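Magazin › Technik › Werkstatt & Automation

Zwei Finger und viel Geduld

Wer Ketsara Tanasarn bei der Arbeit zusieht, lernt schnell, wie viel Feingefühl in einem Greifer steckt. Bei Firnico betreut sie die Zelle, die alle nur Seltholm nennen: ein Arm, ein Tisch, zwei Finger, die Stoff greifen sollen. Und Stoff ist herrlich widerspenstig! Ein Metallwürfel liegt morgens so da wie abends, ein Tuch fällt jedes Mal anders.

Die Einrichtung beginnt mit der Nullstellung. Tanasarn fährt die Finger ganz auf, dann langsam zu, und schiebt ein Stück Papier dazwischen. Klemmt es oben, aber unten nicht, stehen die Spitzen schief – dann löst sie die Schrauben am Fingerfuß, richtet nach und fängt von vorn an. Sechs Durchgänge sind normal. »Beim ersten Mal habe ich den ganzen Vormittag gebraucht«, erzählt sie und lacht. »Heute höre ich am Motor, ob es passt.«

Danach kommt die Höhe über der Platte. Zu tief, und die Spitzen schrammen über die Fläche; zu hoch, und sie fassen nur Luft. Im Wartungsheft stehen inzwischen 138 Einträge, viele davon zu genau diesem Maß. Nach 24 Betriebsstunden prüft sie die Fugen der Finger auf Spiel, fährt mit dem Daumennagel die Kanten entlang und sieht nach, ob die Kabel am Arm frei laufen. Der Greifer selbst stammt von Damasceno und lässt sich mit einem einzigen Innensechskant zerlegen, wovon sie richtig schwärmt.

Im Oktober soll eine zweite Zelle nach Claltthorpe gehen. Die Finger dafür liegen schon in der Schublade, das Papier auch. 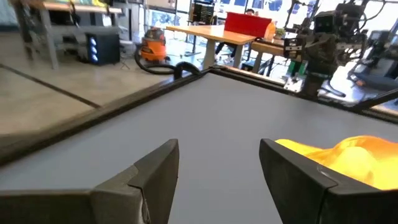
Heft 6 | Seite 24

Der Greifer über der grauen Tischplatte, dahinter das gelb-orange Tuch.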